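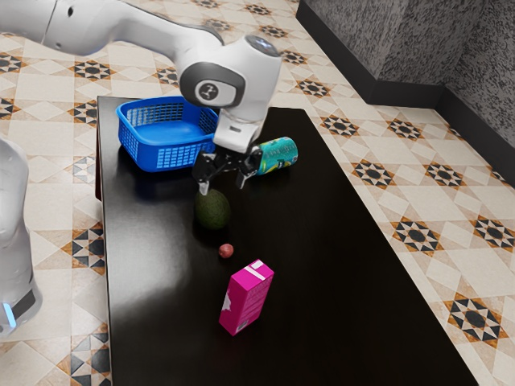
Open gripper, can on its side, avocado.

4 October 2023

Student leaflets, box 14, continued. What a good day! Finished the strike committee folder and got well into the exile newsletters, which I'd been putting off since August (bad paper, worse ink).

The big thing: Houshang Tabrizi came by to look over the Persian pages and recognized the typewriter. He used to cut stencils on one with the same broken letter, and he thinks three of our undated sheets came from a single machine. I went back through the folder with the magnifier and found the same break on a fourth, the call for the dormitory sit-in. So that one moves out of "unknown group" and in with Vurkadard, pencil only until Mireille has checked it.

Scans: 350 pages done out of 437. Raking light from the left works far better on the faint mimeographs than anything I tried before – you can read whole lines that were just gray fuzz.
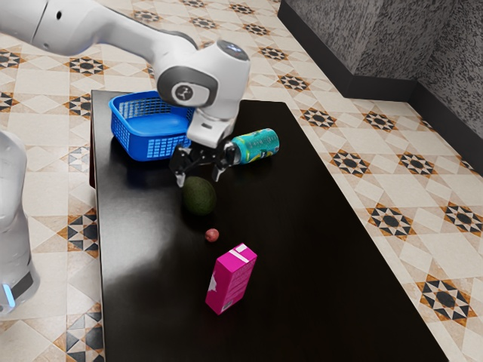
Timothée, please don't flatten the folded ones yet. The creases tell us how they were carried, and Houshang had a wonderful story about folding them small enough to fit in a shirt cuff. I have it on tape, 25 minutes, file not named yet. He wants to hear it back before anyone quotes from it, and he asked that two people he mentions stay as initials.

Still open: who drew the fist on the back cover of number six? Bastien says Régis Moulin, going by the thumb. I'd love that to be true but the poster we have by Moulin is much later – will pull it tomorrow and put them side by side.

Need more acid-free folders, the tall kind.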